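Talks > Clolstead Robotics Evening > Speaker notes

Slide 1. Hi everybody, I'm Nisreen Rawashdeh, I look after the tabletop arm at Prondon. Thank the hosts. Say the title slowly, people always mishear it: "The Gripper That Thought It Had Let Go."

Slide 2. Start with February. We'd been running the packing job for weeks, tube, spaghetti, snack packet, all into the basket, and I was feeling pretty smug! Then one run the arm reported a clean release, moved off to its next pick, and took the spaghetti along for the ride. (Pause for the laugh.) It hit the table at travel speed and the pack split. Dry spaghetti gets everywhere, by the way.
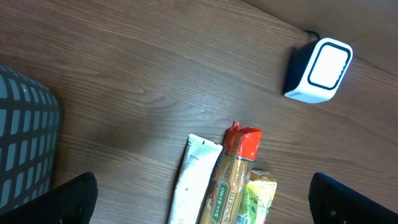
So what does "released" mean to the software? In our case it meant the motor had been told to open and a timer had run out. The timer was 740 milliseconds. It never checked where the fingers were — it just waited and then said yes, all done. I wrote that line myself, so be nice in the Q&A.

Slide 3. The numbers. We went back through the logs, 349 releases, and 7 of them had the fingers still partly closed when the arm started to move. We'd only noticed one. Let that sit for a second before clicking on.

Slide 4. Why it stuck. Issa, our gripper controller, drops the motor current when it gets warm. Fine, sensible, it protects the motor. But less current means slower opening, and my timer didn't know about any of that. Mention that a long run with no breaks was the worst case. Skip the current plot if we're behind.

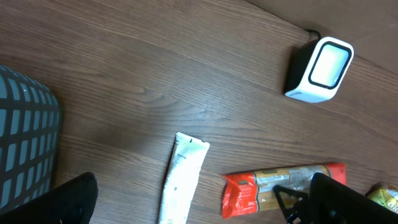

Tube and spaghetti on the table, basket to the left.

Slide 5. The safety bit, please don't rush this! A pack of pasta is a mess. A hand reaching in because the screen says "released" is a different story, and two of us had done exactly that. We stopped all hands-in work that afternoon until the fix was in.

Slide 6. The fix. Read the finger position, wait for it, and if it doesn't come, stop the arm and call a person. The Iradden test rig now slows the gripper down on purpose so we see the fault before the arm does. Play the clip with sound on — you can hear it stop.

Slide 7. Questions. If someone asks about torque sensing, send them to the handout.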